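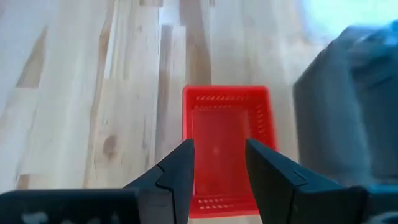 Troren Publishes Results of Two-Finger Gripper Comparison

16/05/2023 - Troren has completed a comparison of 2 parallel grippers, the Lusia and the Verau, on the handling of small open containers. Both were mounted on the same arm with the same controller settings and a wrist camera. Test items included a red plastic basket with slotted walls, set out on a wood work surface.

Each gripper made 1,000 grasp attempts at a closing force of 40 newtons. The Verau, fitted with tapered fingers, held thin walls more firmly at an angled approach. The Lusia closed faster but needed a second attempt more often when the container was turned away from the jaw axis.

"Glare on the work surface had more effect on the camera than we planned for," said Mireille Hamel, test lead at Troren. "We set exposure by hand for the later runs - automatic exposure was too slow to settle."

Khải Quan, who wrote the control software, said finger geometry would be the main variable in the next series. It will extend to 4,000 attempts and add a second camera position.

The test report and grasp logs are available on request from Robel Negussie, Troren press office.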